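Sandhu Desk Goods – Frequently Asked Questions

Orders

How long does shipping take?
In-stock items leave within 8 days, usually sooner. Custom colors take longer, see below. August is slow, we close the shop for part of it.

Can I change my order after I place it?
Yes, if it hasn't been packed. Email with your order number in the subject line. Please don't open a second order to fix the first, it makes a mess.

Do you ship outside the US?
Canada only for now. Duties are on you.

My tracking hasn't moved.
Give it a couple of days. Still stuck – write to us and we'll chase the carrier.

Returns

What's the return window?
16 days from delivery. Unused, original box if you still have it. Custom colors can't come back unless they arrive damaged.

Who pays return shipping?
You do, unless we sent the wrong thing or it showed up broken. Then we send a label.

Arrived cracked, what now?
Photo of the damage, photo of the box, email both. Replacement goes out same day if we get it before 2 p.m. Keep the broken one untill we say it's ok to toss.

Products

What's the difference between the Pallel and the Hasik?
Pallel is the wide organizer, fixed sections. Hasik is the small tray, goes in a drawer. They don't stack.

Can I move the dividers on the Pallel?
No. Fixed. We get asked a lot. If you need to move things around, get two Hasik trays instead.

Does it hold letter size folders?
Pallel yes, upright. Hasik no.

How do I clean it?
Damp cloth, a drop of dish soap. No scouring pads, no glass cleaner. Dry it right away or you get spots.

What colors are there?
White, light blue, dark green. Custom on orders of 505 pieces and up, ask for Jenő Jakab.
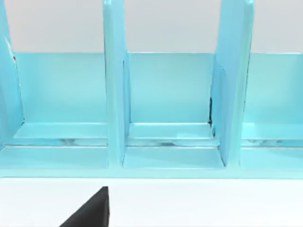
Desk organizer in light blue

Will the color match my screen?
Close, not exact. Screens vary. Ask for a color chip first if your picky – they're free, one per color.

Business orders

Do you give a discount?
Yes, by quantity. Send us the item, color and ship-to zip and you get a quote back by email.

Can you print our logo?
One color, front edge only. Send a vector file. Proof first, then we print.

Do you take purchase orders?
From schools and offices, yes. New accounts pay the first one up front.

Where's the Nornik line?
Discontinued. No spare parts left, sorry.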